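Wi-fi keeps dropping on the back desk – my running log 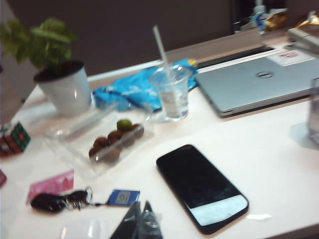 The back desk, with the Dell that keeps losing its connection

Opened by: Delia Cozma
Status: closed (I think!)
Ticket: 428

Right, I'm putting everything in one place because Tamara has asked me twice what I've tried and I keep forgetting half of it. The laptop on the back desk drops off the office wi-fi several times a day. It says connected, full bars, and then nothing loads for a few minutes and it comes back as if nothing had happened. My phone is fine on the same network while it's going on, and so is Waraporn's machine across the room.

Entry 1
Did the obvious things first. Restarted the laptop, forgot the network and joined it again, typed the password wrong twice (it's a zero, not an O, could we please change that one day). Worked beautifully until lunch, then dropped in the middle of a call with Haravel. They were very nice about it but I missed the whole bit about delivery dates.

Entry 2
Moved to the kitchen table for a morning to see if it was the desk. Still dropped, 4 times before eleven. So it isn't the wall, which had been my favourite theory, and I'd already told everyone it was the wall. Sorry, wall.

Entry 3
Tamara replied and asked me to check for updates. There was one for the wireless driver, dated April, just sitting there waiting. Installed it, restarted, felt very pleased with myself. Two drops that afternoon, so better than before but not fixed. She also wanted to know whether I had the Drirnik VPN running when it happened, and yes, I always do, I log in first thing and forget it exists.

Entry 4 – 16 October 2025
Spent the day with the VPN off and only switched it on when I needed the shared drive. No drops at all while it was off! Then I turned it on after lunch to send the Preda invoices and it went within five minutes. Error 408 in the browser this time, request timed out, which I hadn't seen before (or had clicked away without reading, more likely).

Tried it three more times to be sure. On, drop. Off, fine. I know that's not very scientific but it was enough for me.

Reply from Tamara Bucur
Thanks Delia, that's really useful. Can you open the Drirnik settings and look under Connection? There's a box called "Reconnect automatically on network change". If it's ticked, untick it. Also tell me which version you've got, it's at the bottom of the About page. Bronisława had something similar on her old laptop and it was an out-of-date client.

Entry 5
Box was ticked. Unticked it. My version was two behind what Tamara says we should all be on, so I've installed the new one from the staff page as well. The installer sat at nearly finished for ages and I was about to kill it when it suddenly went through, so if you're doing this yourself, leave it alone and go and put the kettle on.

I did both things at once, so I can't tell you which of them fixed it. Tamara has already pointed this out.

Entry 6
Three full days with the VPN on all day and not one drop. Had a long call with Haravel this morning and heard every word, including the delivery dates, which have moved again.

One leftover: the printer has disappeared from my list since the new client went in. I can still print from Waraporn's machine so it's not urgent, but I'll open a separate ticket for it. Happy for this one to be closed.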